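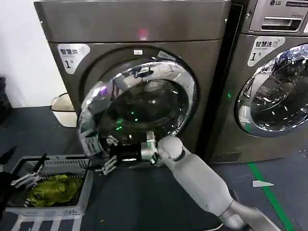 How do you wash a feather pillow without ending up with a lumpy mess? Wash two at once on gentle, use half the soap you think you need, and then dry them for much longer than seems reasonable.

2 min read
Print | E-mail

I do mine every September, before the heating goes on. Check the seams first (I skipped this once and was picking down out of my socks for weeks!), stitch up any gaps, then run an extra rinse. Feathers hang on to soap like you wouldn't believe.

Drying is the long bit – low heat, a couple of clean tennis balls, and a stop every half hour to pull the clumps apart with your fingers.
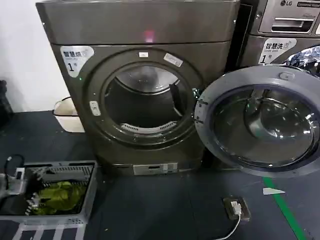
A reader in Clarkham wrote to say she goes by smell: if there's even a whiff of wet dog, her pillows get another round on low. I do the same now, then leave mine on a chair by the window until 9 at night before the cases go back on.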